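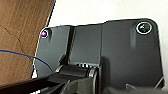

Vorbereitung auf das Vorstellungsgespräch als Medizinisch-technische Assistentin oder Assistent

Kategorie: Beruf & Karriere > Gesundheitsberufe > Bewerbung
26. März 2018 | von Agustina Rivadeneira
44 Mal geteilt | 2 Kommentare

Wer sich in einem Labor oder in einer Röntgenabteilung bewirbt, bekommt meistens schnell eine Einladung. Das Gespräch selbst wird trotzdem oft unterschätzt. In dieser Anleitung beschreibe ich die Schritte, die ich mit meinen Kursteilnehmern durchgehe.

Schritt 1: Die Stellenanzeige zweimal lesen

Drucken Sie die Anzeige aus und markieren Sie alle Tätigkeiten mit einer Farbe. Mit einer zweiten Farbe markieren Sie die Geräte und Programme, die genannt werden. Zu jeder Markierung notieren Sie ein Beispiel aus Ihrer Ausbildung oder aus einem Praktikum. Wenn Ihnen kein Beispiel einfällt, schreiben Sie ein Fragezeichen daneben. Diese Stellen müssen Sie später üben.

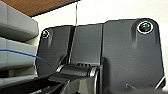 Agustina Rivadeneira
Bewerbungstrainerin für Gesundheitsberufe

Schritt 2: Die Unterlagen ordnen

In die Mappe gehören:
- Lebenslauf, höchstens zwei Seiten
- Berufsurkunde und Abschlusszeugnis
- Nachweise über Fortbildungen
- Impfausweis, falls die Klinik danach gefragt hat

Haben Sie Ihren Abschluss im Ausland gemacht, dann nehmen Sie auch den Bescheid über die Anerkennung mit. Läuft das Verfahren noch, so genügt zunächst die Eingangsbestätigung der Behörde. Sagen Sie offen, wie weit der Antrag ist. Ich selbst habe damals bis Juni auf meinen Bescheid gewartet und bin im Gespräch danach gefragt worden.

Schritt 3: Die eigene Vorstellung üben

Bereiten Sie eine Vorstellung von zwei Minuten vor. Beginnen Sie mit der letzten Station und gehen Sie von dort zurück. Sprechen Sie den Text laut und nehmen Sie ihn mit dem Telefon auf. Lernen Sie ihn aber nicht auswendig, man hört es sofort.

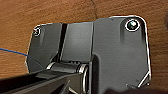
Detailaufnahme: dunkles Metall auf Holz

Schritt 4: Mit Fachfragen rechnen

Häufig fragt die leitende Assistentin, wie Sie bei einem unklaren Messwert vorgehen oder wie Sie mit einem ängstlichen Patienten sprechen. Antworten Sie in der Reihenfolge, in der Sie wirklich arbeiten würden. Wenn Sie etwas nicht wissen, nennen Sie die Person oder die Vorschrift, bei der Sie nachfragen würden.

Schritt 5: Eigene Fragen aufschreiben

Fragen Sie nach der Einarbeitung, nach den Nachtdiensten und danach, wie der Dienstplan entsteht. Über das Gehalt darf man sprechen, am besten gegen Ende. Bei öffentlichen Trägern schauen Sie vorher in die Entgelttabelle.

Schritt 6: Nach dem Gespräch

Notieren Sie am selben Abend die Fragen, bei denen Sie unsicher waren. Eine kurze Dankesmail am nächsten Tag ist höflich, aber keine Pflicht. Wurde Ihnen eine Hospitation angeboten, so bestätigen Sie den Termin schriftlich und fragen Sie, ob Sie eigene Arbeitskleidung mitbringen sollen.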